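News from the headphone corner

Hello again from the Jesum project! I promised last time that I'd stop talking about grant forms and get back to robots, so this month is all about cables. Headphone cables, to be exact, and how two robot arms are supposed to deal with them when no two cables ever lie the same way.

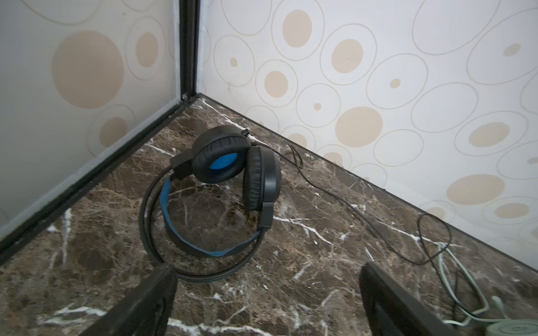
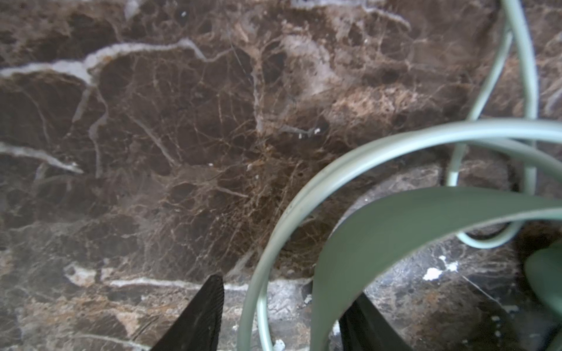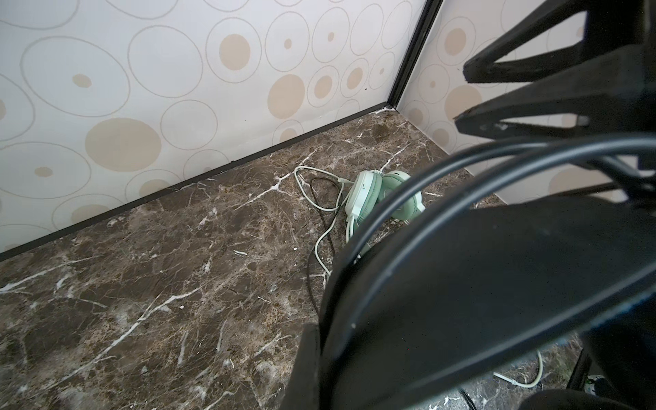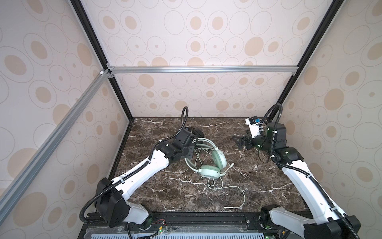 Three close-up views from the arms' side of things, then the whole bench at Villodbridge with the mint-green pair on the table.

A bit of background for the people who joined since December. We teach our two arms by demonstration, so a person steers them through a job over and over and the software (we call it Caron) learns to go from camera views to arm movements. For solid things like cups and blocks that works nicely. Headphones are a mixed bag. The band and the ear cups are easy enough to grab, but then there's the cable, which flops around, crosses over itself and slides off wherever it likes the moment you lift the other end.

Our first try at this was pretty plain. We recorded 200 demonstrations of one job – pick up the headphones, gather the cable, set everything down in a neat pile – and trained on the lot. It was fine when the cable started out close to where it had been in the recordings. Move it to the other side of the headband and the arms would go and pinch bare marble. I watched that happen more times than I care to admit, and I have to say a gripper closing very carefully on thin air looks sadder than it should.

So we tried something my officemate at Prerkedham had been pushing for ages. We left the number of demonstrations alone and changed how we spent them. Each one was cut into 4 stages: find the band, hold it still, find the cable, gather it. Then we stopped recording the whole job every time and started a lot of runs from the middle, with the band already held and the cable thrown down any old way. Same 200 recordings in total, but far more of them now covered the part the arms were bad at.

And it helped! Over 90 test runs, the new version got the cable gathered in 75 of them. I'm being a little careful here, as all of those were done on one bench with the same patterned walls and the same brown tabletop, and I'd like to see it try a boring gray desk before I get too excited. We also haven't tested it with more than one pair of headphones out at once, where a cable from one could end up under the other. That's next on my list.

Something I didn't expect: the wrist cameras matter much more in the cable stages than in the band stages. With the wrist views switched off, Caron could still find the headband from the overhead view quite well, but it went hopeless at cables. It makes sense when you think about it (a thin cable is a few pixels wide from up there), but I'd have guessed the gap would be smaller. The close views have their own trouble, though. Once a loop slips behind a finger the camera on that wrist can't see it, and then you really want the second arm looking from somewhere else. Right now the software doesn't know it should move an arm just to get a better look. We'd love for it to learn that, and I have a half-baked idea involving demonstrations where the person pauses to peek.

A few of you wrote in to ask whether the stage cuts have to be made by hand. For now, yes, and it's dull work. I do mine with a big coffee and the radio on. We tried letting the software guess the cuts from when the grippers open and close, which was okay for the band and pretty bad for the cable, where people open and close a lot while they fiddle.

The write-up is in draft and I'll link it when it's out. If you've ever trained arms on string, hoses, charging leads or anything else that won't hold still, hit reply and tell me how you set up your starting positions. I read all of them, even if it takes me a week or two to answer.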